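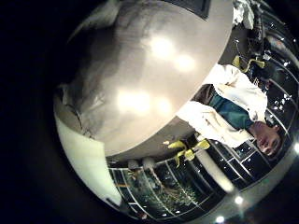
Studum Adult Learning – Progress Report to the Gralora Fund
Evening literacy and bookkeeping courses, second period

Prepared by Iraís Cuevas, program manager

1. Where we are

The grant pays for evening courses in two towns, Amton and Zamudio. Both sites were open for the whole of this period. Enrollment across the two stands at 276 against the target of 200 in the grant agreement. Most of the difference comes from Amton, where the bookkeeping course filled in its first week and we opened another group on Friday evenings.

Zamudio has been slower. The bus timetable changed in the middle of the term and the last bus now leaves before class ends. We moved the start time from 6:30 to 5:45, which suited the people who rely on the bus but lost us a few who work until six. We have not found a time that works for both.

2. Courses

Reading and writing, level one, ran as planned. Level two started three weeks late because the workbooks were printed with two chapters in the wrong order and had to go back. The printer covered the cost.

Bookkeeping now uses the shorter syllabus we described in the last report. Tutors asked for more time on invoices and sales tax and less on payroll, and we made that change at both sites. 66 learners have taken the final assessment so far. The remaining groups sit it in December, and we will send the full results after that.

We dropped the separate spelling workshop. Attendance was low and the level one tutors were already covering the same material.

3. Staff

One tutor in Zamudio left in the middle of the term. Her classes were covered by the Amton team until a replacement started, which meant extra mileage claims. The new tutor has finished her induction and now has her own groups.

4. Budget

Spending is within the total agreed. Two lines have moved:

Travel is over, for the reason given in section 3.
Room hire is under. The library in Zamudio stopped charging us for the smaller room.

We ask for permission to move the room hire balance to travel. No extra money is requested.

5. Problems still open

Childcare is the most common reason people give when they stop coming. The current grant does not cover it. We are talking to the preschool next to the Amton site about a shared evening session – no price has been agreed yet.

The online register still loses entries when two tutors save at the same time. Paper copies are kept at both sites until it is fixed.

6. Next period

Run the December assessments.
Open level two registration in Zamudio.
Settle the class start time before the new term's leaflets are printed.
Send the Fund a costed childcare proposal, if the preschool agrees.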